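Stories > Makers > Textiles

Cord, beads and a spare bed: an afternoon with Zulema Zapata

07/03/2018

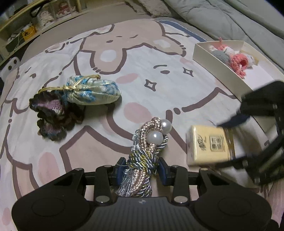
Braided cord with two pearl beads, a satin pouch and a crocheted piece on the bed cover.

Zulema Zapata sorts her work on a bed. She has a table, but the table has a sewing machine on it and a stack of unpaid bills, and the bed in the back bedroom is wider. The cover has a big cartoon animal on it with its eyes closed. Her niece chose it.

"Everything goes on the bed first," she says. "Then it goes in a bag or a box, or it goes back in the drawer and I pretend I never made it."

Zapata has been making tassels, pouches and small crocheted pieces for sale since she left her job in the office at Mandex, where she handled shipping for eleven years. She sells at two markets and through a shop called Poduval, run by Comfort Dogbe. The shop takes most of the tassels. People tie them to the keys of cabinets, to curtain pulls and to handbags.

The cord is what she wants to talk about. The bundle on the bed is pink, a pale silvery blue and gold, braided and wound into a thick knot, with two white pearl beads at the top and the ends left loose as a fringe. She starts with the knot and works down.

"If the knot is wrong you can't fix it later," she says. "You can trim a fringe. You can move a bead. A bad knot, you cut it off and you've lost that much cord."

She learned braiding from Florencia Tapia, who taught an evening class above a hardware store and charged by the month. Tapia used cotton kitchen string for the first six weeks and would not let anyone touch colored cord until they could make the same knot five times running.

"I hated it," Zapata says. "I had bought all this beautiful gold cord and it sat in my purse. By the time she let me use it I was over gold."

She came back to it. Gold is in most of the pieces she makes now, usually one strand in three. The metallic cord is stiffer than the rest and frays faster when it is cut, so she wraps it in tape before she puts the scissors to it. She buys it by the spool from Falteletti, a supplier she found through Dogbe, and she is on her third account manager there. The current one is Horacio Urrutia. He calls her back, she says, and the first two did not.

Beads are harder to get right. She wants a large hole, and most large pearl beads have a small one. Last June she sent back a whole order. "I had 83 beads and I couldn't get the cord through one of them. I tried wax, I tried wire. They told me to use thinner cord. I don't want thinner cord."

The pouches take less time and sell more slowly. The one she has out is satin, plump, with a bright blue and white pattern over a pale ground, pulled closed at one end with a gold drawstring. Zapata cuts her pouches from remnants, so she rarely has two alike. She puts the drawstring in last, ties the knot by hand and leaves the loops long so the buyer can shorten them.

Dogbe has asked her to make the pouches in sets. Zapata has said no twice.

"She wants 40 the same for a wedding. I understand it from her side, it's good money. But I'd have to go and buy a bolt of fabric, and then I have a bolt of fabric in my house."

Dogbe, reached at the shop, confirmed this. "I'll ask her again," she said.

Under the pouch is a crocheted piece in dark brown, purple, lilac and teal, ruffled at the edges so that it opens out like a flower. This kind of thing came later. Zapata taught herself crochet from library books over one winter and still calls herself a beginner at it. She gets the ruffle by working extra stitches into each one of the row before, and says she never remembers how many and has to look at an old piece to find out.

Does she write patterns down? "I have a notebook. It says things like 'same as the brown one but bigger.' Then I sell the brown one."

Prices are a sore subject. She charges by the piece and has never kept track of her hours. Her neighbor Hervé Lefèvre, a retired bookkeeper, went through her receipts last year and found she had spent 211 dollars on thread alone and taken in 2262 dollars at the markets. He wanted her to raise the price of the tassels. She raised the pouches instead, by a dollar.

Next to the cords is a cream-colored box with red-brown calligraphy on it and a gold-edged band at the right. Boxes are something she saves. Friends bring them to her after the holidays. The nicer ones go out with the larger orders, and the rest hold beads and offcuts on the closet shelf.

She will be at the Brirnulmont spring market with the tassels and a few of the pouches. The crochet is staying home this time. She would like to have more of it finished before she puts it on a table, and she is running low on the teal.

"I bought what they had left," she says. "When that's gone I'll have to pick another color, and I'm not in a hurry to do that."

Contact us | Copyright 2018, all rights reserved | Back to top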